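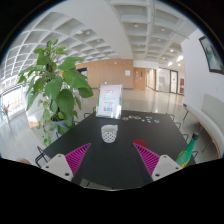

What is the best way to keep a dark matte tabletop free of rings and smears?

Wipe it with a barely damp cloth, dry it right away with a second one, and put something under every cup and bottle. Most of the special products sold for the job do no better than that.

Updated 4th August

Dark matte tables have been popular for lobbies, front halls and break rooms for a while, and a lot of advice has grown up around them. I have tried a fair amount of it on the long Leblanc table in our entry hall, which gets cups, bottles, handouts and elbows all day. Some of the advice is fine. A good part of it seems to have been written by people selling wipes.

Start with the cloths

You want two, both lint-free, and they should look different so you don't mix them up. The first gets wrung out until it won't drip when you squeeze it hard. Go the long way down the table in straight passes. Circles leave circles, and on black you will see every one of them from the door. Follow with the dry cloth before the surface has a chance to dry by itself.

Paper towels are a poor choice. They shed, and on a dark top the lint shows more than the dirt did.

The matte sprays

I used Imodine matte restorer on one half of the table and plain water with a drop of dish soap on the other, and kept it up for 12 weeks. The Imodine half looked better for the first day or so after each cleaning. Then it began to look worse. Fingerprints stood out more, and a faint shiny patch came up where people lean. It took three rounds of soapy water to get the film off. Maybe I put on too much, but I used what the bottle said.

Furniture polish is worse. It is made to add shine, and shine in spots is the whole trouble with these tops. Same goes for olive oil, mayonnaise and whatever else is going around this month.

Where bottles belong

The usual tip is that a bottle with its cap on can stand anywhere. I don't buy it. A bottle out of the fridge sweats down the outside, cap or no cap, and the water ends up in a neat ring at the base. If the bottle has a wraparound label, dry it too. Water hangs on along the bottom edge of the wrap and lets go later, usually on top of somebody's mail.

Drinks at room temperature are less of a worry, but a drip of soda dries sticky and grabs dust. Tighten the cap, wipe the bottle, then put it down.

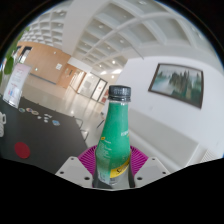
Green soft-drink bottle with a black screw cap.

If you are setting out drinks for guests, stand the bottles back from the edge and keep them away from anything printed. One tipped bottle will reach farther than you think. I lost a whole stack of October flyers to half a cup of ginger ale.

Coasters that do something

A coaster has three jobs: hold still, catch water and let go of the cup when you lift it. Many can't manage all three.

Hard, smooth coasters slide. They also form a seal with a wet cup, so the coaster comes up with the drink and then drops. Cork soaks up a drip nicely and takes forever to dry. Cheap felt gets smelly, and the color can bleed when wet, which I found out on a pale shelf and was glad it wasn't worse.

Silicone grips well and washes easily. Slots or ridges help keep the cup from sticking, but slots that go all the way through let water down onto the table, where it sits out of sight. So lift the coaster when you wipe. I have seen a set for 32 dollars that was no better than the plain kind at 5, apart from the box it came in.

Bright colors get sold as a matter of taste. On a black table there's a more practical side to it – people use the coasters they can see. The dark gray ones I bought first were ignored for months.

Mugs

Turn a mug over before you trust it. The ring on the bottom of a ceramic mug is often left unglazed, and the rough ones will scratch a matte finish if they get pushed around. Run a finger over it. If it catches, rub the ring lightly against the bottom of another old mug under running water, rinse off the grit and feel it again. Two or three minutes is usually enough.

Patterned mugs hide drips on the outside. Plain ones don't, so they get wiped more often. I wouldn't buy either kind on that account, but check the sides before putting a patterned one back on a clean table. Handles should point the way a person will reach for them. It sounds fussy until a sleeve catches one.
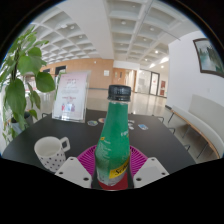
Bottle and polka-dot mug, with the sign holder farther back.

Clear sign holders

A clear holder shows dust and fingerprints on both faces, and glass cleaner with ammonia can cloud acrylic for good. Use soapy water and a soft cloth. Take the sheet out first or water will creep in at the bottom and wrinkle it.

If the holder leans, look at the sheet before you blame the holder. Paper that is too big bows the plastic. Trim a sliver off the side and try again. I was told to put putty under the foot, and it did stop the wobble. It also left an oily mark on the Leblanc that took most of an afternoon.

Stickers and other small stuff

Loose stickers, pins and giveaways look friendly for about an hour, and after that they are something to move each time you clean. A shallow tray fixes it. Steneo makes a nice one with a rim, though a baking sheet lined with paper does the job and I can't say guests noticed the difference.

For a sticker that has been stuck to the top:

Warm it with a hair dryer on low, held well back.
Lift one corner with a fingernail or an old plastic card.
Pull slowly and flat, close to the table.
Roll off leftover glue with your thumb.
Wash with soapy water and dry.

Skip the scraper blade. Skip rubbing alcohol too unless you have tried it underneath the table first.

The felt runner

Every few months someone recommends a runner down the middle. I had the Stindetlow one, almost 50 dollars with shipping. It slid, it held crumbs, and the table around it faded to a slightly different black. It now lines the trunk of my car, where it works very well.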